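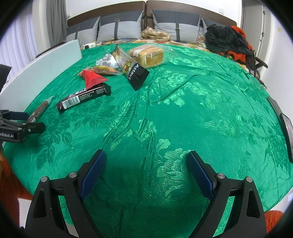

Programs > Textile Care > Grantee Reports > Stamberg

Search reports Enter keyword Go

Jacquard Laundering Study: Progress Report to the Balero Fund
Prepared by Eyerusalem Fikre, Stamberg Textile Workshop
Reporting period ending July

1. Status
The wash trials are complete. The abrasion trials are behind schedule and will carry over into the next period. Spending is within the approved budget.

2. Work completed
A total of 469 swatches were cut, hemmed and labeled. They come from 12 fabrics, all patterned in the weave, with no printed cloth in the set. Each swatch was measured along warp and weft before the first wash and again after every fifth cycle. Spin speed was held at 1000 rpm throughout. Shrinkage was greater in the warp direction for most fabrics. Two fabrics with long weft floats snagged early and were moved to mesh bags, so their results are reported separately.

Crease recovery was scored under a side lamp by two readers working independently. Scores differed most on glossy satin grounds, where a small change in lamp angle alters how the motif reads. The lamp height is now fixed at 70 cm.

3. Delays
The abrasion tester at Belay was out of service for part of the period. A replacement drive belt has been fitted and calibration is under way. Jetetti delivered the second lot of detergent late, but this did not affect the wash sequence.

4. Next period
Finish abrasion runs on all remaining swatches. Repeat the crease scoring on satin grounds at the fixed lamp height. Draft the care label wording and send it to the Fund for comment.

No change to the budget is requested.

Related reports
Dye Fastness in Household Washing: Final Report
Mesh Bag Trials: Interim Note
Seam Slippage in Lightweight Satins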